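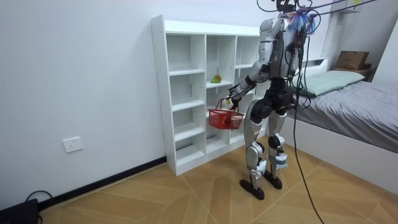

Section 3. Planning the Purchase and the Room

Read this section before you send the order form. Most of the problems which our support desk receives in the first weeks come from the plan and not from the machine. The section is written for the person who prepares the budget. You do not need technical knowledge to follow it, but for steps 9 to 14 please have the person who will operate the robot next to you.

The guide covers the Paju humanoid with the Trirby hand set, used in a home-type test room: bedroom, living room, small kitchen. For factory halls use the separate guide from Wellevberg.

3.1 Decide the task first

1. Write down one task in one sentence. For example: "The robot takes a piece of fruit from a shelf and puts it in a basket." If the sentence needs the word "and" more than twice, divide it into two tasks.

2. Write down the lowest and the highest place where the hand must reach. Measure from the floor, in your own room, with the furniture you will really use.

3. Write down the heaviest object. Include the basket, tray or box together with everything inside it. Many buyers weigh only the object and forget the basket.

4. Write down if the task needs one hand or two. If one hand holds a basket by the handle and the other hand must pick, you need two complete hand sets. The second hand set is a separate line in the price list and it is not included in the basic package.

Note: Do not plan more than one task for the first budget period. A second task usually needs other furniture, other objects and new operator hours, and these costs are difficult to see in advance.

3.2 Choose the package

5. Compare your notes from 3.1 with the package table in the price list. There are three packages: Basic, Room and Full. The Room package is enough for most home-type tasks. The Full package adds a second battery set and the outdoor foot pads, and for a bedroom or kitchen these pads have no use.

6. Decide between power by cable and power by battery. With cable you can work the whole day, but you must plan the cable way (see 3.4). With battery the robot moves more freely, but you must count the charging pauses as working time in your budget.

7. Decide about the overhead support. We recommend the support for every new customer, also for those who have experience with wheeled robots. A robot on legs can fall for small reasons, and one repair of a shoulder joint can cost more than the support.

Caution: The overhead lines are a protection against falls. They are not made for lifting the robot from its transport box. For lifting, use the Hiklow hoist or another hoist with a suitable load rating.

8. Ask for the delivery time in writing. The normal time is 22 weeks from the signed order. If your financial year ends before this, speak with your finance department about when the invoice will be booked. Orders placed in November are often invoiced in the next year, and some customers have lost their budget in this way.

3.3 Measure the room

9. Draw the room on paper. A simple drawing by hand is good enough. Mark the doors, the wall outlets, the lamps and all furniture that will stay.

10. Mark the place where the robot will stand during the task. Leave free floor behind it and on both sides, so that the operator can come to the robot and to the stop button without stepping over furniture.

11. Check the ceiling. The fixing point for the overhead lines must be in a structural part and never only in a suspended ceiling or plasterboard. If you rent the room, ask the owner for permission before you order. If permission is not given, choose the free-standing support and add its floor area to your drawing.

12. Check the floor. Wood parquet, tile and thin hard flooring are all suitable if they are flat and dry. Remove rugs. Thick carpet is not suitable for the first months, and the operator training is not given on carpet.

13. Check the furniture. Open shelves which stand directly on the floor are the easiest to begin with. Tall shelves must be fixed to the wall. Low beds, sofas and chairs can stay in the room when they leave the free area from step 10, but remember that a soft blanket hanging to the floor can catch a foot.

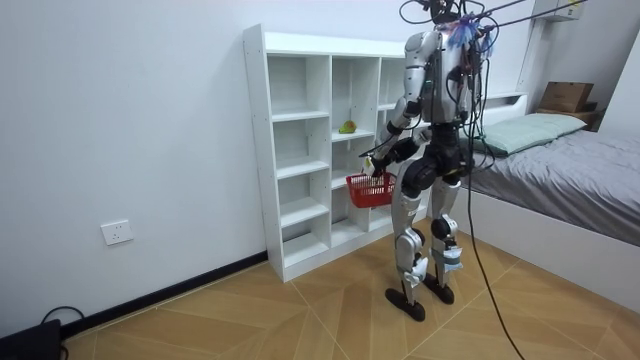 14. Measure the way from the street to the room. The transport box must pass through every door and around every corner. If the box does not pass, it can be opened outside and the robot carried in parts, but this work is done only by our technician and it is charged by the hour.

3.4 Plan the cables

15. Find the wall outlet which is nearest to the place from step 10. Plan one separate outlet for the robot power supply. Do not share it with a heater, a kettle or a vacuum cleaner.

16. Draw the way of every cable on your room drawing. There are two kinds: cables that go up together with the overhead lines, and cables that go down to the floor. For the floor cable, plan enough length so that it lies without tension, and keep it away from the place where the feet will step.

17. Add cable ties, soft wraps and tape to your budget. It is a small amount of money, but every customer needs these things in the first week and then somebody must go to the shop while the technician is waiting.

Caution: Never pull a cable tight to make the room look tidy. A tight cable can pull on the body of the robot when it turns, and the balance control will try to correct this.

3.5 Prepare the budget

The price of the robot is only one part. Customers who plan only this price come back to us after half a year and ask for discounts on everything else, and we cannot always help.

18. Enter these lines in your budget sheet:

Robot, package as chosen in 3.2
Second hand set, if needed
Overhead support or free-standing support, with installation
Hoist, buy or rent
Transport and insurance during transport
Room preparation (fixing of furniture, outlet, floor repair)
Operator training
Spare parts
Task objects and furniture
Yearly service contract

19. For spare parts, plan for finger covers and foot soles first. These parts wear out with normal use. Joint modules wear out much more slowly, and with the service contract you do not need to keep them in your store.

20. For operator training, plan 40 hours for each operator. Train two persons. If only one person is trained, your robot stands still during every vacation and every illness, but the service contract continues to cost the same.

21. For task objects, plan real things in sufficient number. If the task uses fresh fruit, it must be replaced regularly. Plastic fruit is cheaper, but it has a different weight and a different surface, and results with plastic fruit do not always repeat with the real one. Decide early which you will use and write it in the plan.

22. Add a reserve for the items which you did not foresee. Our advice is some 20 percent of the total without the robot itself.

Note: The working time of your own people is not in our price list. Please estimate it yourself. From our experience it is the line which is most often missing.

3.6 Rent before you buy

If you are not sure about the task, you can rent the Room package for 30 days. The rental includes the free-standing support and one day with a technician. It does not include the second hand set. When you order within the rental time, half of the rental price is taken off the invoice.

A rental is also useful when several departments want to share one robot. Let each department try its own task, with its own furniture, and compare the notes after this. Departments which agree on paper sometimes discover that one needs a low reach and the other a high reach, and then a change of package may be necessary.

3.7 Before you sign

23. Go through this short list together with the operator:

Task sentence written and agreed
Reach and weight measured
Drawing finished, with outlets and cable ways
Ceiling fixing approved, or free-standing support chosen
Way from street to room measured
All budget lines filled in, also those with zero
Two operators named
Delivery time confirmed in writing

24. Send the drawing and the list together with the order form. Puspita Subramaniam in customer planning checks every drawing and will write back to you if something is missing. Questions about ceiling fixing and hoists go to Margus Lill. Please put your customer number in the subject line - without it the message goes to the general mailbox and the answer takes longer.

Caution: Do not drill, fix or cut anything in the room before you have our answer about the drawing. The position of the fixing point depends on the package, and a hole in the wrong place cannot be used.

Continue with Section 4, Receiving the Delivery.

Section 3 last changed: 27 May 2019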